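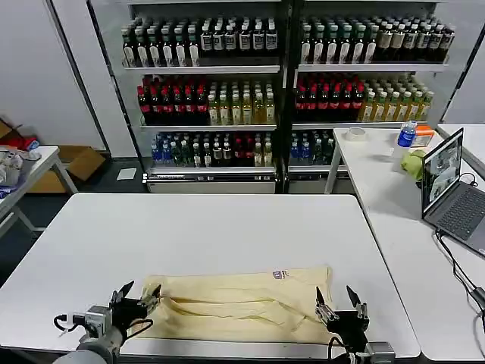 Folia Soccer Club
Minutes of the general meeting, 24/08/2025

Chair: Rūta Mägi
Minutes posted for members. Corrections to the chair before the next meeting.

1. Opening
The chair opened the meeting once a quorum was present. Minutes of the previous meeting were approved with one correction: the friendly against Plirnar ended 2-2, not 3-2 as recorded.

2. Preseason results
The women's team beat Benmoussa 2-0 away and lost to Pradaline at home. The men's team has one friendly left to play. The head coach reported that both squads are fit apart from a sprained ankle on the men's side, and that the back line will be settled after the last friendly. A member asked why the reserves had no matches of their own. The coach answered that two clubs had been asked and neither had a free field. The secretary will ask again.

3. Field use
The city has confirmed our evening slots on the main field until the January break. The small field will close for reseeding and the under-12s will train on the far half of the main field until it reopens. Coaches are asked to keep players off the small field even for warm-ups.

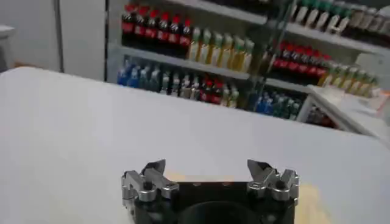
4. Match day table
The sign-in table at home games was discussed again. Parents have complained that the current folding table is too small for the roster sheets, the cash box and the raffle. It was agreed to buy a larger one with a smooth white top and rounded corners, of the same sort as the table in the picture, so that small children running past do not catch themselves on a sharp edge. Upper limit for the purchase to be set by the chair. The old table goes to the equipment shed.

5. Uniforms
The new home shirts have been ordered. Away shirts from last season will be used for one more year. Several are missing from the bag and families are asked to look at home. Shirts must be handed back at the end of the season, washed and with the number still on. 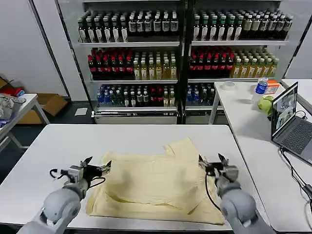

Players who lose a shirt will be charged for a replacement, as before. A proposal to let players buy their shirt at the end of the season was put to a vote and did not pass.

6. Referees
The club must supply one more youth referee or pay the league fee. Two members said they would consider the course. Names to the secretary by the end of the month.

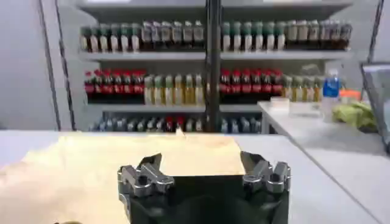

7. Snack stand
The snack stand made a small profit in the spring – mostly on coffee and hot sandwiches. Plates will be dropped this season and sandwiches handed over in paper. The tan, crumpled sheet shown with this item gives an idea of the color wanted, and plain paper with no printing on it will do. The stand will open 30 minutes before kickoff.

8. Other business
The goal nets on the main field have holes near the posts. The coach will patch them before the first home game. Carpool lists for the Plirnar trip are open – drivers should sign up with the team managers.

Next meeting: date to be posted on the clubhouse door.
Meeting closed by the chair.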